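Members of the supporters' travel section have asked for a written account of the arrangements for the end-of-season journey to Clotach, and I am glad to give one. The club will meet the cost of the coach for 25 travelling supporters, in recognition of those who attended away matches throughout a long and often wet league campaign.

The proposal was first raised by Marlies Hauser in the spring, when promotion was likely but not yet certain. It was agreed then that no booking would be made until the final fixture had been played. That fixture, away at Rustimwood, drew a crowd of 1000, of whom 222 had made the journey to support us. The equaliser by Settimio Rizzi in the closing minutes was enough to secure the point required, and the coach company was telephoned on the Monday.

The first team will travel separately. Afshin Hassanpour, who captained the side in all but six of its matches, has asked that the players' gathering remain private, and I would ask supporters to respect that wish. There will be an opportunity to meet the squad at the ground before pre-season training begins.

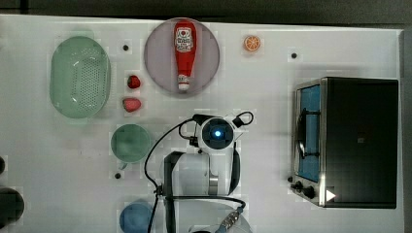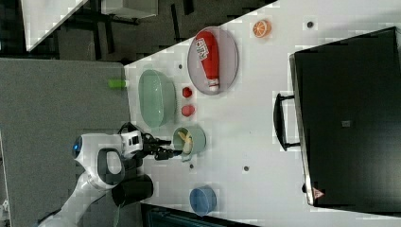
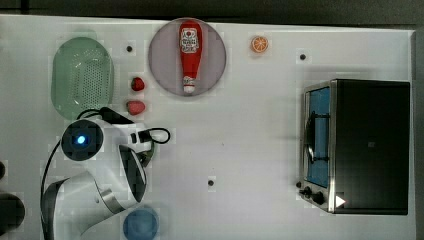
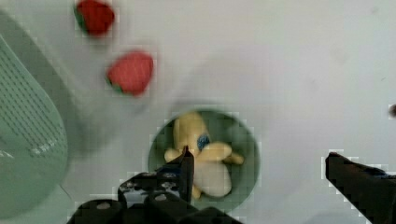
White tabletop, four views.

**Supporters' Travel Section – Mikuvow Football Club**

Places on the coach have been offered in order of away attendance, as recorded by Gebhard Grabner from the ticket stubs handed in at each match. Any supporter who believes that a fixture has been missed from his or her record should write to him before the end of May. Places declined will pass to the next name on the list – they may not be sold or given to another person.

The coach will leave the main gate at 7.30 in the morning. Luggage is limited to one medium case each, together with a small bag for the seat. Supporters who wish to bring flags are asked to leave the poles at home, as the hold was damaged on the return from Xia last season and the repair was charged to us.

I should also record the section's thanks to Cyrill Nägeli, who leaves the coaching staff this summer after the promotion he had worked towards for several years. His training sessions were open to supporters in all weathers, and he answered letters by hand. A card is available for signature at the ticket office during normal opening hours.

Season ticket renewals for the higher division are a separate matter and will be dealt with in my next entry, once the prices have been confirmed.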